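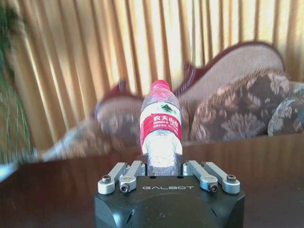 Figure 4. Drinking water bottle, single serve, with red screw cap.

SECTION 4: CLEARING AND RESETTING THE LOUNGE TABLE

4.1 Purpose

This section sets out the procedure for clearing the console table in the residents' lounge at Laravton House and returning it to its standard setting. It applies to all housekeeping personnel employed by Clulen Residential Services and replaces the instructions formerly contained in Section 12. It has been in effect since April 3, 2022.

4.2 Materials required

One lined waste bag
One recycling tub
Two soft, lint-free cloths
Furniture care kit 2971
Felt-backed coasters, as required

4.3 Sorting the items

1. Place the recycling tub and the waste bag on the floor beside the table. Do not place either on the sofa or on the table's lower shelf.

2. Remove water bottles first. Hold the bottle upright by the body and confirm that the cap is fully closed before lifting it clear of the table.

3. Take bottles that still contain water to the pantry sink. Empty the bottle, replace the cap and place it in the recycling tub. Sealed, unopened bottles are to be returned to the pantry shelf.

4. Place used tissues and crumpled paper in the waste bag. Disposable gloves are to be worn for this step.

5. Place snack and confectionery wrappers in the waste bag. Soft plastics are not accepted in the recycling tub.

6. Check the lower shelf and the carpet beneath the table for further items. Personal belongings, including eyeglasses, keys and correspondence, are to be taken to the front desk and entered in the found property log.

NOTE: Papers bearing handwriting are not to be discarded, whatever their condition. Refer them to the Housekeeping Supervisor, Matilde Brandão.
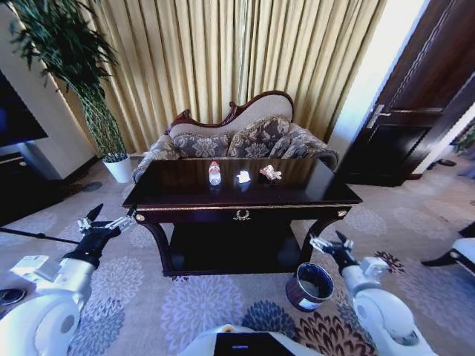

Figure 5. Lounge table prior to clearing, with bottle, crumpled paper and wrapper on the tabletop.

4.4 Cleaning the table

7. Wipe the tabletop with a dry cloth, working from the back edge toward the front. The glossy dark finish shows fingerprints and smears readily, and the surface should be inspected from a low angle under natural light.

8. Where a ring or sticky mark remains, dampen the second cloth with the solution supplied in the care kit and wipe the affected area only. Dry immediately.

9. Dust the gold trim along the apron and the wreath ornament at its centre using a dry cloth. Continue down the curved legs.

10. Dust the lower shelf.

CAUTION: Do not apply metal polish to the trim, the ornament or the gold-coloured corners. Do not spray any product directly onto the table.

CAUTION: The table is not to be dragged across the carpet. Where it must be moved, two persons are required, lifting from beneath the apron.

4.5 Sofa and surrounding area

11. Set one floral cushion on the left half of the seat and lean the other against the raised right side of the back. Brush crumbs from the seat and rolled arms by hand. Vacuum attachments are not to be used on the carved frame.

12. Straighten the pleats of the gold curtain. Confirm that the fabric is not caught behind the sofa or against the potted plant. Watering is carried out by the grounds contractor, Landry, and is not a housekeeping duty.

4.6 Completion

Initial the room card and record the time. The tabletop is to be left bare except where an event setting has been requested through the front desk. Event settings must be removed within 30 minutes of the close of the event.

Damage to the finish, trim or upholstery is to be reported to Zane Eglītis, Facilities, on the day it is found. Repairs are not to be attempted by housekeeping personnel.

See also Section 5, Carpets and Soft Furnishings.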